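Timix Mug and Peg Set

Club and classroom edition, supplied by Wieczorek
Ages 14 and over
Price: £208
Price for schools and registered clubs: £164

The Timix Mug and Peg Set is a tabletop task for student robot arm projects. The group programmes or steers an arm to pick up a mug and place it on or beside a peg stand, first on a clear table and later on a counter with other kitchen things on it. It is used in after-school clubs, in college project weeks and as a practice task for the Stodura student challenge.

You will need your own arm and gripper. The set does not include either, and it is not tied to one make of controller. Any arm that can reach across a chopping board and lift an ordinary ceramic mug with something to spare will do the job.

What is in the box

Yellow mug
Peg stand, wooden, on a round base
Bamboo board
Task cards for 3 levels
Student workbooks, 5 copies
Leader's notes with score sheets

Spare mugs are sold singly. We suggest ordering one with the set, as most groups chip or break one in the first term.

The 3 levels

Level one is reach and hover. The arm starts from its rest position and comes to a stop directly over the peg with the gripper open. There is no contact with anything. Students write down the position and repeat the run until they can get back to it reliably.

Level two is pick and place. The mug is on the board beside the stand. The arm takes it by the handle or by the rim, lifts it clear and sets it down on the other side of the peg. Groups choose the grip themselves and have to say in the workbook why they chose it.

Level three is the full task on a busy counter. The mug goes on the board, the stand goes where the task card says, and the things you would normally find in a kitchen stay where they are. Touching anything off the board loses points. The board may be turned to an angle between runs – the card tells you when. 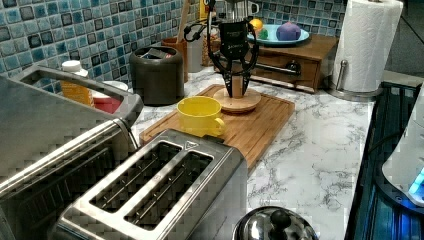 Mug and peg stand on the bamboo board, with the board at an angle on the counter. 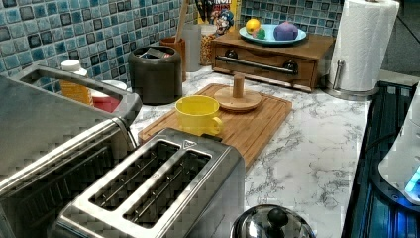 Aoi Kudo wrote to us that her club got through level two quickly and then spent most of a term on level three. The students' code worked as long as the board was square to the arm, and it missed the handle as soon as the board was turned. She asked for a half-way card with the board turned but the counter clear. We have added one to the March 2024 printing. If you have an older set, ask and we will post the card free of charge.

Setting up

Use a surface that does not rock. Fix the arm before you put the board down, then measure from the arm's base to the nearest corner of the board and enter the distance in the workbook. If you are working in a real kitchen, unplug anything near the arm's path and keep cables away from the hob. Keep hands off the board while the arm is powered. The leader holds the stop button for the first run of every session.

Leave the mug empty. We are sometimes asked about a water version of level three. There isn't one, and the scoring makes no allowance for it.

Scoring

Each level has its own sheet. Points are given for a clean grip, for a controlled release and for finishing with the mug upright. Time is recorded but only used to separate equal scores. Groups entering the Stodura challenge should check the organisers' current rules, which differ from ours on restarts.

Care

Wipe the board and stand with a damp cloth and dry them straight away. Do not put either in the dishwasher. The mug can go in. If the stand's peg works loose, a little wood glue will hold it – leave it overnight before using it again.

Ordering

Schools can order on account. Clubs pay by card or bank transfer and should give their registration number to get the lower price. The Rirnley store keeps sets for collection. Orders for the start of the autumn term should reach us before September.

Questions about the task cards or score sheets go to Tormod Björklund at the Wieczorek education desk. Please say which printing you have. The date is on the back of the leader's notes.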